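Caring for Stone-Look and Solid Countertops

Moser Home Notes – Kitchen Surfaces

Most countertop damage is slow. A surface dulls over several years from the wrong cleaner, grit under small appliances and standing water at the seams. The notes on this page cover daily cleaning, stains, sealing and small repairs for the surfaces found in most home kitchens. Check the maker's care sheet first if you have one, and follow it where it differs from these notes.

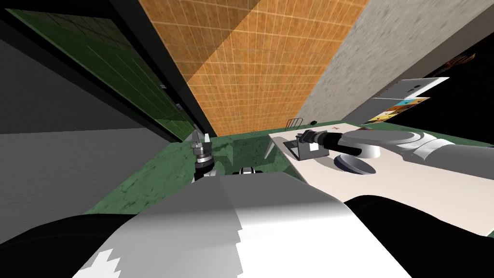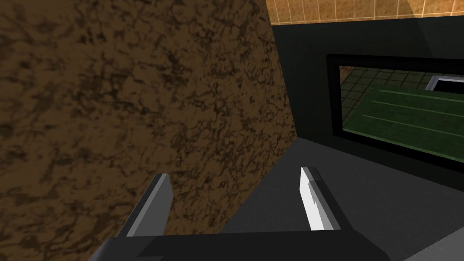

White countertop (first) and brown marble-like surface with dark veining (second).

Daily cleaning

Use warm water, a few drops of plain dish soap and a soft cloth. Wipe once with the soapy cloth, once with a clean damp cloth, then dry. Soap left on the surface builds into a film that shows as gray streaks under cabinet lights, mostly on dark colors. If a film has already formed, repeat the clear-water wipe with a fresh cloth until the streaks stop.

Lift crumbs and salt off with a dry cloth before wiping. Salt is hard enough to leave fine scratches on polished marble and on most acrylic tops.

Cleaners to avoid

Vinegar and lemon juice etch marble, limestone and travertine. The mark is a loss of polish, and no cleaner will take it out. Granite stands up to acid better, but repeated use wears down the sealer. Keep bleach off natural stone and off colored laminate. Scouring powder and green scrub pads should stay off anything with a gloss finish.

Never mix bleach with vinegar, or bleach with ammonia. Both mixtures give off harmful gas.

Stains by type

Oil: darkens the stone and has no sharp edge. Cover with a paste of baking soda and water, 6 mm thick, and tape plastic wrap over it. Leave overnight, remove the wrap, let the paste dry fully and scrape off with a plastic card. Old stains can need a second round.

Coffee, tea, wine: blot, do not rub. On light stone, use the same paste mixed with 3% hydrogen peroxide in place of water. Peroxide can lighten dark stone, so test it in a corner behind an appliance.

Rust: use a rust remover labeled for your exact surface. Many general rust removers contain acids that ruin marble and can damage granite.

Hard-water ring: on quartz or laminate, soften with a wet cloth for several minutes and wipe. On marble, a ring that can be felt with a fingernail is usually an etch and needs repolishing.

Sealing natural stone

Put a spoonful of water on the surface and wait. If the stone darkens under it within 5 minutes, the sealer has worn out. Test near the sink and beside the stove, where wear comes first. Quartz and laminate are not sealed.

Clean the top and leave it to dry for a full day. Apply the sealer with a lint-free cloth in small sections, wait the time printed on the can, then wipe off all that has not soaked in. Sealer left to dry on top turns to haze. Apply 2 coats on pale or open-grained stone. We have used Cluvell penetrating sealer on gray granite and Stidotau on marble – the Stidotau has a stronger smell and the room needs a window open.

Heat and weight

Use a trivet on every surface, granite included. The resin in quartz can yellow under a hot pan, and laminate can blister. A slow cooker should sit on a board if it runs for more than an hour or two. Do not stand or kneel on the counter near a sink or cooktop cutout, where the material is narrowest.

Small repairs

A chip on a front edge can be filled with color-matched epoxy. The Vellinow kit has a usable range of browns and a poor range of whites. Clean the chip with rubbing alcohol, overfill slightly, let it cure, and shave level with a single-edge razor held nearly flat. Sand only if the finish is matte.

Replace the caulk at the backsplash when it pulls away or turns black. Cut out all of the old bead first. New silicone does not stick to old silicone.

Related pages: Sink Drains, Cabinet Hinges, Grout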